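Teratcombe Operator Support
Ticket 32: Two grippers working over one tray
Status: Closed with guidance
Raised by: Dornstead site
Handled by: Evaristo Fiore

Request, received Tuesday

The site asks whether both hand-held grippers may be over the tray at the same time. Busta, section 28, requires operators to keep the tools apart but does not state whether this applies while each is holding an item. Two operators have read the rule differently, and work has been paused until a ruling is given. 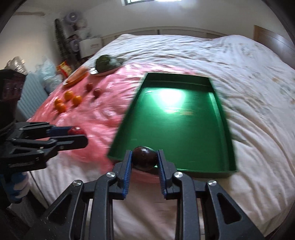 Response from Support

Section 28 applies whenever either gripper is closed on an item. Both tools may be over the tray, provided that one remains at the rim until the other has released its item and withdrawn. Soft fruit is to be held between the pads only, without contact with the metal parts. The pause of 30 minutes between sessions is unchanged.

The site replied that the ruling was clear, but asked whether it also covered items waiting beside the tray.
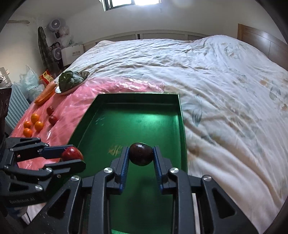 Section 2 of the Vahidi handling note governs waiting items and should be read together with the ruling above. Items are to be set out before the session begins and must not be moved by hand once a gripper is in use. Produce laid on a separate sheet to the left of the tray, as with the tangerines and the carrot, meets this requirement. Dishes are permitted on the sheet — they must be placed where neither tool has to pass over them.

Action: wording of section 28 to be amended in the December issue. No further reply required from the site.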